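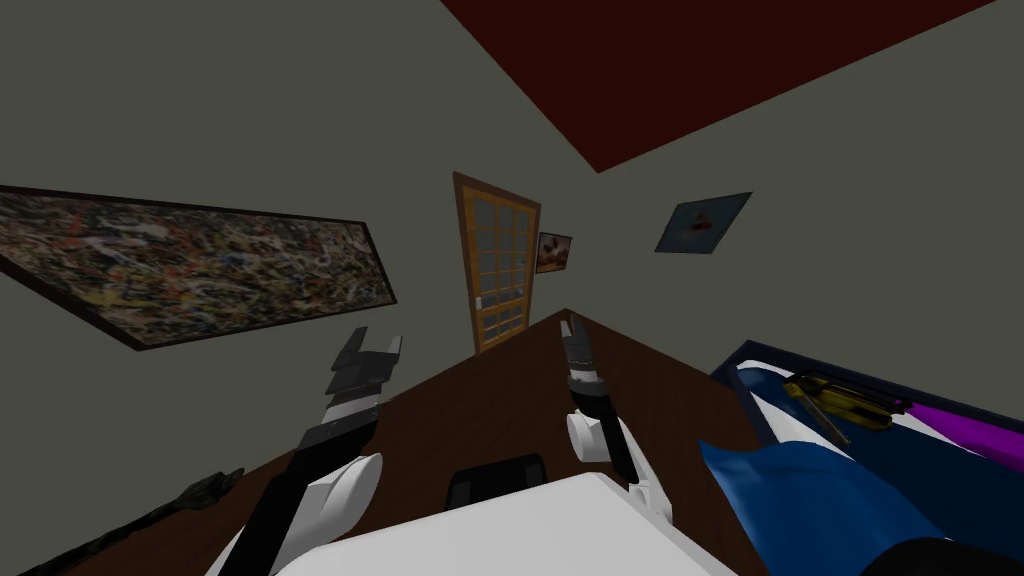 Abb. 5.1: Zweiarmiger Roboter am Tisch, Simulation

Kapitel 5 Greifräume und Freigabe

Vor jedem Lauf sind Greifraum und Ablagen festzulegen. Werkzeuge im Greifraum gelten als Hindernisse und sind im Prüfblatt zu führen.

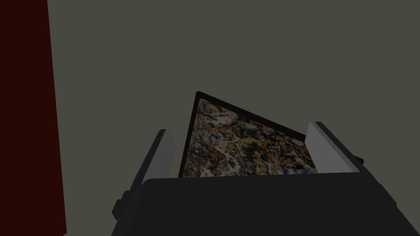 Abb. 5.2: Parallelgreifer, dahinter gerahmtes Gemälde

Verdeckte Kanten sind mit einer zweiten Ansicht zu prüfen.
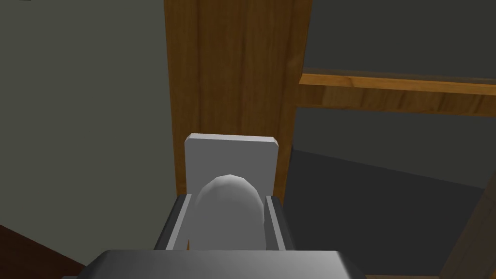
Abb. 5.3: Gerundetes Objekt zwischen den Fingern

Die Öffnungsweite ist je Objekt zu protokollieren.
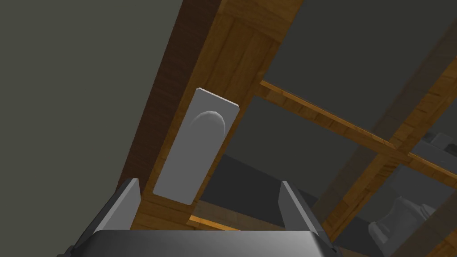 Abb. 5.4: Geöffnete Finger vor Holzbalken mit Platte

Die Annäherung erfolgt mit reduzierter Geschwindigkeit.

Zurück | Inhalt | Weiter
© Karagiannis, Red. L. Verschueren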